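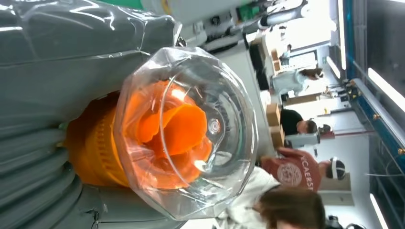 Right, which of you lot still squeezes by hand? I've had my electric one for years and the motor finally gave up in September, so I'm back to elbow grease and looking for something that isn't a faff to wash. I like the sort with an orange reamer sitting down inside a clear tub, because you can see what you've got under the cone without lifting everything out. The fins on the cone are what I'm curious about. Mine was just plain ridges, and these curve round a bit like petals. Does that get more out of the fruit or is it only for looks? I do oranges most mornings and lemons for baking, and I'm fussy about pips. Any thoughts welcome, I've got a whole crate of oranges coming!

Kitchen Talk > Small Kit > Juicers and squeezers

Last updated: September, 9.40 pm
671 views | 14 shares

marmalade_mo
Curved fins all the way for me. I had straight ridges on a glass one that was my aunt's, and with a big thick-skinned orange it just skated about. The curvy sort seems to bite when you twist. My wrists are not what they were so I notice these things.

tinlid
Can't say I agree, sorry. I've had both and I think it comes down to how ripe the fruit is and whether you've rolled it on the worktop first. Roll it hard under your palm, then cut, then squeeze. I could do it on the end of a wooden spoon and get the same amount.

marmalade_mo
A wooden spoon makes a right mess though, and you get pips everywhere.

tinlid
Sieve!

Toon Visser
Clear plastic looks lovely for the first month and then goes cloudy if you put it in the dishwasher, that's my warning. I had a Dilska one that went like bathroom window glass. The new one gets a wash by hand in warm water and it's still clear, though I do resent it a bit as I bought the dishwasher so I wouldn't have to stand at the sink.

squeezybee
Toon, was the Dilska the tall one with a lid? I've got that and mine's been in the dishwasher every night since Easter, top rack, no clouding at all. Maybe it's your tablets? Or very hard water?

Toon Visser
Short one, no lid. And yes, the water here is like soup. Could be that I suppose. I'm not buying another to find out.

pipsqueak_jan (original poster)
Thanks all, this is great. I'm in a hard water area too so that's given me pause. One more thing, how do you lot store the juice? I've been using a jug with a saucer on top and my husband has knocked it over twice.

Evelien Nijs
I decant into a squash bottle, one of the squeezy kind with a flip-top. Fits in the fridge door and pours without dribbling down the side. Whatever you use, check the cap holds when the bottle's lying down, because somebody will always shove it in sideways on the bottom shelf. 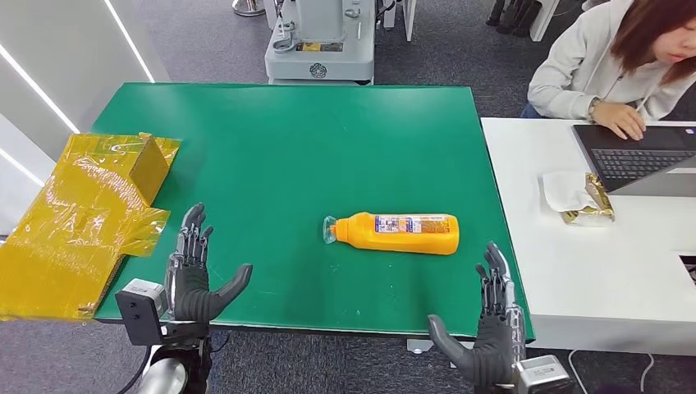 Orange bottle with the flip-top cap, on its side on the green table.

marmalade_mo
Now I wouldn't keep juice in an orange bottle, you'd never know how much was left! Give me a clear one.

Evelien Nijs
You pick it up and give it a shake, Mo.

tinlid
With Mo on this one. Also those spouts are a pain to clean, pulp gets up inside the hinge and then it smells. I use old passata bottles. About 500 ml does the two of us for breakfast and the rest goes in the freezer as cubes.

squeezybee
Do you not find the glass slippery with wet hands? I dropped one on the tiles last winter and I was still finding bits behind the fridge in spring. Plastic for me ever since. For the spout I use one of those tiny brushes that come with baby bottles, or a cotton bud if I've lost the brush (I have always lost the brush).

Toon Visser
Drink it the same day and you don't need any of this.

pipsqueak_jan (original poster)
Toon, I've got a crate coming! I can't drink a crate in a day.

Toon Visser
Why on earth did you order a crate?

pipsqueak_jan (original poster)
It was on offer at Drundier and I got carried away. They'd sold out of the small nets.

marmalade_mo
Marmalade then, obviously. Save the shells after squeezing, shred them, soak them overnight in the juice and water with the pips tied up in a bit of muslin. Sweet oranges don't set as well as Sevilles so put a couple of lemons in with them. I can put the whole recipe up if you like.

squeezybee
Ooh yes please, put it up anyway even if Jan doesn't want it.

tinlid
Don't soak overnight, just pressure cook the peel. Life's too short.

marmalade_mo
I'm going to pretend I didn't read that.

pipsqueak_jan (original poster)
Recipe please Mo! I'm leaning towards the curved fins and a clear tub, hand wash only, and I'll get a flip-top bottle for the fridge door and see how I get on with the pulp. Does anyone know if the tub part comes on its own if you crack it?

Evelien Nijs
Depends who makes it. Bawa used to do spares, you had to ring up. Not sure if they still do.

23 comments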